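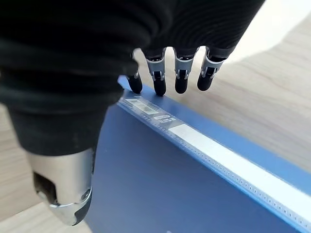
Progress report: paper records sorting, Fusstead office
Prepared for the Fatow Fund
Tuesday, July 15, 2025

Summary

The sorting of the old tenancy records is on schedule and under budget. Of the 199 files in the first batch, 144 have been checked, put into new folders and entered in the index. The other 55 are waiting on the shelf by the window and will be finished before the end of July.

Work done in this period

All of the files came over from the Guerra Street storage unit in one trip. Most were in good order. The ones from the bottom shelf had rusted staples and paper clips, which we removed before refiling. Pages that had stuck together were set aside and separated later by hand.

Each file now goes into a colored folder. Blue is for closed tenancies, green is for open ones, and red is for anything with a dispute or an unpaid balance. We had planned to use tabs for this and keep plain manila folders, but the tabs came off in the drawers during the trial week. Colored folders cost a little more and are easier to put back in the right place.

The index is a plain spreadsheet with the property address, the start and end dates, the folder color and the drawer number. Where an old file covers two addresses, it is listed under both and kept under the later one.

Problems

Two of the Plinetti cabinets arrived with locks that would not turn. The supplier has agreed to replace them. Until then, red folders are kept in the locked closet in the front office, so for now their drawer number in the index reads "closet."

We also found duplicate copies of many leases. Our instructions did not say whether to keep them. We have kept the signed copy in the folder and put unsigned duplicates in a box marked for review. Please let us know if the Fund wants these kept after the project closes.

Spending

The supplies line for this phase was $3000. Folders, labels and boxes have all been paid for from it. The cabinets were charged to the equipment line, and no refund is expected from the lock replacement. Receipts are attached to the quarterly statement.

Next steps

Finish the remaining files in the first batch. Move the red folders once the new locks are fitted. Collect the second batch from Guerra Street, which includes the oversized site plans. These do not fit a standard folder and will need flat boxes, and a price for those will be sent separately.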